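Imprimer | Envoyer par e-mail

Matus loue sa main robotisée au mois : « On vend surtout du temps de réglage »

22 mars 2024

Trois quarts d'heure, pas plus. La responsable produit de Matus a un train à prendre et son téléphone qui vibre. On commence donc par l'argent.

1 195 euros par mois, hors taxes. C'est le tarif de Dorkau, l'offre que la société propose aux ateliers et aux petits entrepôts : un bras, une main à doigts articulés, le logiciel, et quelqu'un qui vient régler le tout chez vous. Engagement de 4 mois. « On nous dit que c'est cher, on nous dit aussi que c'est trop peu pour être sérieux. Les deux dans la même journée, parfois. »

Ce que le client achète vraiment ? Elle réfléchit. « Du temps de réglage. Le bras, tout le monde en trouve. Une main qui attrape un sachet souple sans l'écraser et sans le laisser filer, là il faut des heures. On vend surtout ces heures. »

Les sachets, justement. Elle y revient trois fois. Le plastique brillant, l'aluminisé, tout ce qui se plie et renvoie la lumière. « Une boîte en carton, c'est gentil. Ça a des bords. Un sachet, vous le posez deux fois, il n'a jamais la même forme. » Les premières versions du logiciel les rataient beaucoup, elle ne s'en cache pas. Combien ? Elle préfère parler de la procédure actuelle : 300 prises d'essai par type d'article avant la mise en service, avec les articles du client, sur sa table à lui. Si le résultat ne convient pas, on recommence ou on retire l'article de la liste.

Et les articles retirés, il y en a ? « Oui. Les filets. Les rouleaux de ruban fin. Un client voulait qu'on prenne des bougies chauffe-plat une par une, j'ai dit non. »

L'installation, maintenant. Une journée si la table est stable et les prises électriques au bon endroit, deux sinon. Le réglage se fait à l'ordinateur portable, à côté du bras, par un technicien assis là et qui n'en bouge pas beaucoup. « C'est long à regarder, je préviens les clients. Ils s'attendent à un spectacle. La main descend, elle s'arrête, on corrige, elle remonte. Apportez du café. »

Première réserve de notre part, les câbles. Sur les deux installations que nous avons vu, il y en avait beaucoup, au sol comme sur la table. Elle soupire. « Je sais. On travaille sur un boîtier unique, il devait sortir cet hiver. Maintenant on dit mai. » Mai, donc. On vérifiera.

Deuxième réserve, le bruit. Elle n'est pas d'accord. « Le bras est plus discret qu'une imprimante de bureau. » Chez Edavell, où l'on prépare des coffrets cadeaux pour des comités d'entreprise, on nous avait parlé d'un sifflement au démarrage. « Un sifflement, oui, la première semaine. Un roulement changé, terminé. »

Edavell reste d'ailleurs sa meilleure référence. Mise en carton de petits articles, séries courtes, les gens à côté qui font les rubans et les cartes. Elle annonce 600 coffrets par jour quand tout va bien. Et quand tout ne va pas bien ? « On fait à la main, comme avant. Le robot se pousse, la table est libre, on continue. J'ai insisté pour que ce soit possible. Une machine qui bloque la table quand elle est en panne, les équipes la détestent au bout de deux jours. »

La question de l'emploi, forcément. Réponse courte, un peu préparée. Chez Edavell personne n'est parti, les intérimaires de fin d'année ont été moins nombreux. Elle le dit elle-même, sans qu'on insiste – on note.

Le contrat, ensuite. Sont compris : les mises à jour, le remplacement d'un doigt cassé, une visite tous les deux mois. Pas compris : le déménagement du bras d'un site à l'autre, ni l'ajout d'un nouvel article après la mise en service. Ce dernier point fait grincer, plusieurs utilisateurs nous l'ont signalé. « On va y venir. Un ou deux articles gratuits par trimestre, ce serait normal. Je ne peux pas encore le promettre. »

Pourquoi des doigts, au fait, quand une ventouse coûte trois fois rien ? « La ventouse est très bien ! Si vous n'avez que des boîtes plates, prenez une ventouse, je vous donnerai même l'adresse d'un concurrent. » Les doigts servent quand le bac est mélangé : un sachet, un stylo, une boîte, encore un sachet. Changer d'outil à chaque fois ferait perdre tout le gain.

Distribution : en direct pour l'instant, et par Ebihara pour les clients qui ont déjà un contrat de maintenance chez eux. Délai de livraison variable, demander par ecrit.

Elle regarde l'heure. Une dernière chose à ajouter ? « Qu'on vienne avec ses propres articles. Pas les jolis, les pénibles. »

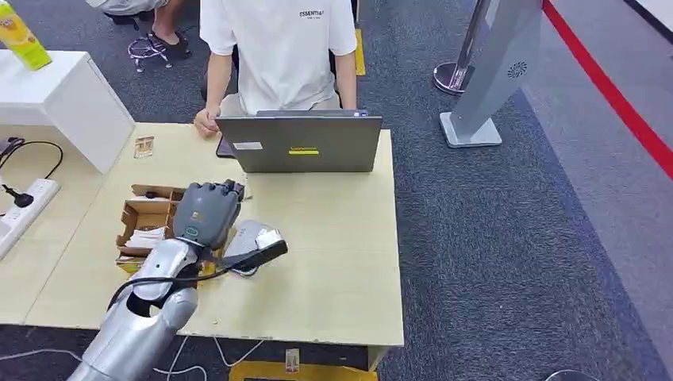 N° 4 – p. 17

La main au-dessus de la table, doigts repliés, entre le carton ouvert et le sachet argenté. Ordinateur portable ouvert en face. Démonstration sur rendez-vous auprès de Matus, articles à fournir par le visiteur.

Imprimer | Envoyer par e-mail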